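4. Work Cell and Task Setup

4.1 Enclosure

The cell is built from aluminum extrusion with black panels on three sides. The panels carry white wavy lines, tight and vertical at the back and looser on the left and right. The patterns were kept through all runs so that the background stayed the same from one run to the next. The work surface is a gray marble-patterned tabletop.

Both arms sit on mounting plates that share one slide rail along the front of the table. The plate positions were set in February and locked after that. Moving either plate means repeating the calibration, and the first set of recordings was thrown out for this reason.

Two wire baskets are fixed above the table: a white one on the back rail and a black one on the left wall. They hold items that are not part of the current task. Their contents were not controlled between sessions, which is a weakness in the method (see 6.2).

4.2 Task

The task, called Wiltura in the code and in the logs, is a bag packing job shared between two arms. The left arm works the rear left area, where a board with a handle leans, and the right arm works the middle and front of the table. A tote bag is placed in the center. The run starts with the bag open, and some items may already be in it.

The tote was the hardest object to deal with. Canvas does not hold a shape, and the handles fall in a different place every time the bag is set down. Early runs used a stiff box in place of the bag. Results from the box runs are listed separately and should not be compared with the rest.

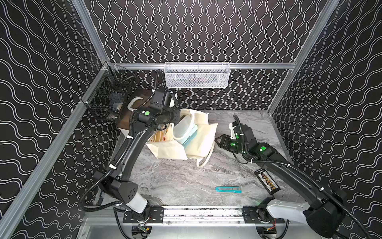

Figure 9. Both arms over the work surface, tote bag at center, utility knife in front.

4.3 Control

Each arm is run by its own process. A small scheduler, Yeom, passes targets to both and stops one arm if the planned paths come within 12 cm of each other. The stop distance was first set lower, but the cable hoses on the outside of the arms were not in the collision model and needed more room than the links did. Adding the hoses to the model was considered and left for later – the wider limit was quicker to test.

Ebenezer Odoi wrote the scheduler and the log format. One log line is written per target, with the joint angles, gripper width and time stamp.

4.4 Runs

A total of 162 runs were recorded with the tote. Of these, nine were dropped because the log was incomplete. The longest log holds 998 lines and comes from a run where the right arm kept trying for a bag handle until the operator stopped it.

Three kinds of failure were noted:

Handle missed. The gripper closed beside the fabric loop. This was the most common fault and was worse when the loop lay flat on the table.

Bag dragged. The gripper held the fabric, but the bag slid along the table before the other arm was in place. A lower speed helped. Changing the grip force had no clear effect.

Scheduler stop. Both arms were sent toward the center and one was held. The run could be resumed by hand, and resumed runs were marked in the log.

Flat, thin items such as cards were left out of the scored set. The parallel fingers could not get under them on the hard surface, and tilting the wrist brought the gripper too close to the tabletop. A suction tip was priced but not bought.

4.5 Changes for the next term

The hoses should be added to the collision model and the stop distance tested again. The basket contents should be fixed and written down before each session. Start positions for the bag handles should be marked in the log, as the current format only records the center of the bag.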